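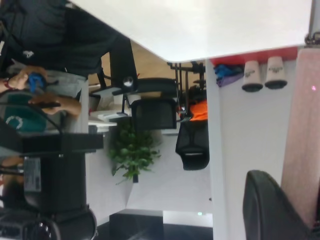 Skivov Mesh Task Chair, reviewed after a long spell of daily use

I put off replacing our old office chairs for far too long, partly because I'm cheap and partly because shopping for chairs makes me want to lie down on the floor. In the end we went with the black mesh Skivov from Steneck, and I've been sitting in mine since July, so I think I can finally say something useful about it!

First, the back. It's tall and gently rounded, and it gives just enough when you lean into it (my old foam one felt like leaning on a loaf of stale bread). The mesh breathes nicely too, and I no longer peel my shirt off the chair after a hot afternoon. Birsen Sönmez at the next desk is a good deal shorter than me and she likes hers every bit as much, though she did need a small cushion for the first few weeks.

Putting it together took me 2 hours, which is embarrassing. The bolts all look alike and the leaflet is printed very small. Lay everything out on a table before you start and don't tighten anything until the back is on.

Now the grumbles. The armrests are hard, and if you rest your elbows while you type you'll feel it by lunchtime. The mesh also collects lint like you wouldn't believe, so keep a soft brush handy. And at $400 a chair it isn't a bargain, even if I've seen plenty that cost more and felt worse. I tried the Cendent in the same showroom and found the seat too short for my legs, but Radosław Piątek bought one for his study at home and won't hear a word against it, so do go and sit in both if you can.

Would I buy it again? Yes, happily, with softer armrests if they ever offer them. 8 out of 10 from me.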